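Grippers, week two. The Hutton two-finger against the Manole, same arm, same office, same cupboard. My expectations are modest and so is the budget.

The wrist camera, for now, mostly has opinions on chairs. Black plastic and striped carpet, the enemy of all depth maps.

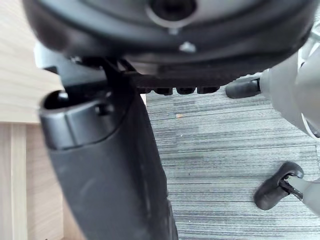

Should you buy the dearer wrist camera first?

Sort out your fingers before anything else. A sharper view of a dropped box is still a dropped box.

Hutton: 492 grams, narrow fingers, polite. Manole: 965 grams, and the arm sulks at full stretch.

Box files are the decider. Flat, slippery, wider than any sensible finger opening, so you end up pressing and shoving like a commuter.
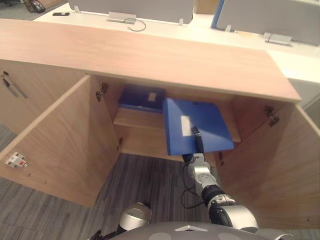

Pelevix: try softer pads before you blame the finger width. We swapped ours in December and stopped squeezing so hard.

Pads ordered. Manole goes back on tomorrow, 15 tries each, same shelf.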